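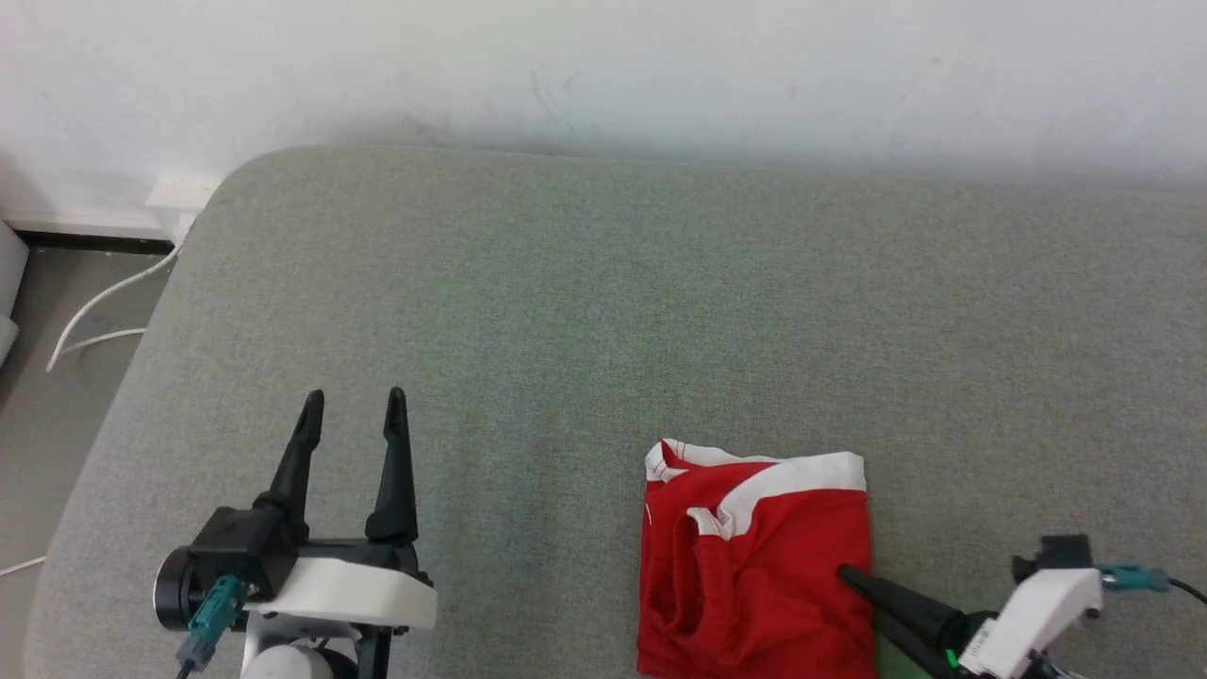

3.2 Materials and folding conditions

Crease recovery in knitted sportswear depends on fiber content, knit structure and finishing, but also on how long a garment stays folded and under what load. Most published work tests flat swatches cut from the roll. Swatches are easy to compare, yet they leave out the seams, trims and bindings that change how a finished garment bends. We therefore worked with complete garments bought from two suppliers, Alik and Zodance. Each garment was folded into a compact, roughly rectangular bundle, as with the red one with white trim in Figure 3. Trim matters for our purpose. Where a contrast band crosses the body of a garment, a single fold line can pass through areas of different stiffness, and the crease angle is then not the same along its length. Swatch tests do not capture this.

Figure 3. Folded garment with contrast trim.

The sample consisted of 40 garments, half from each supplier. All were laundered once before testing to remove loose finish, then line dried and conditioned in the laboratory for 20 hours. Garments with visible faults in the knit or open seams were replaced before the start of the trial. We did not iron any of the garments at this stage, as pressing sets a crease of its own and would have hidden the effect we wanted to measure.

Folded garments were stored in stacks for 7 days. Half of the sample was stored without added weight and half under a flat plate giving a load of 200 grams per garment. The position of each garment in its stack was recorded and rotated daily, so that no garment spent the whole period at the bottom. Stacks were kept in closed cabinets away from direct light.

After storage, each garment was opened and hung from a padded hanger. Crease angle was read at three points along the main fold: on plain fabric, on trim, and within a finger's width of the seam joining the two. Readings were taken on opening, after one hour and again the next morning. The same operator took all readings from one supplier's garments, which keeps the readings within a supplier consistent but means that differences between suppliers should be read with some care.

Crease recovery was calculated with the Halilović index, which gives the recovered angle as a share of a full flat opening. We chose it over the older wrinkle grade scales, where a trained judge compares the fabric with a set of standard replicas. Those scales work well for shirting – the use they were made for – but judges in our pilot work disagreed often when the fabric had more than one color. A printed or pieced garment draws the eye to its color edges, and small creases near those edges tend to be missed.

Values were entered by hand into the Fimari recording sheet and checked against the paper notes at the end of each day. Two garments were dropped from the overnight readings after they slipped from their hangers. Their earlier readings were kept. Results for plain fabric and trim are reported separately in Section 4, and the seam readings are treated in Section 4.3.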